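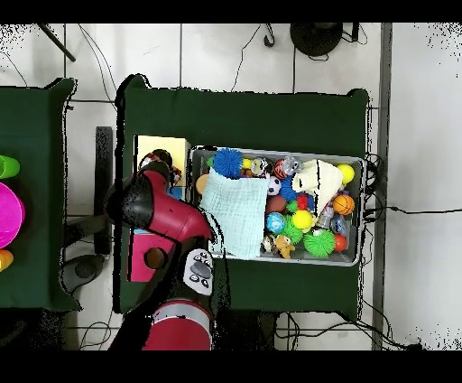
**Figure 1.** Table setup with arm and toy bin.

### 3.2 Route choice on the Gromcombe approach

Walkers going up to the Drorar pass have two ways in. The older one follows the river from Gromcombe and takes longer, with lodges at short intervals. The newer one cuts across the ridge above Jokach – steeper, less shade, no water until the second camp. Kütt and Koppel treat them as one trail in their earlier survey. We keep them apart.

Interviews were held in December, mostly at the Navickas lodge, late afternoon when groups come in. 47 trekkers answered the full form. More than 40 had hired a guide, and these left route choice largely to the guide. Independent walkers chose from maps or from talk at the previous lodge. Weather came up often, cost less so than we expected.

Guides gave different reasons. Bed space first, then the state of the bridge below Jokach, then whether porters had family along the river side. Mekonnen (pers. comm.) reports much the same from the lower valley. Altitude gain was rarely mentioned unless we asked directly, and then everyone had an opinon on it. Rest days: usually one, taken at the last village before the pass.

Some limits. One season only. Lodge owners on the ridge route were not interviewed, Boonchu's notes cover them in part but the wording of the questions differs so the answers cant be pooled. Groups that turned back early are missing as well – they tend to leave by jeep before reaching Navickas. Jõgi's permit counts could fill this gap, see section 5.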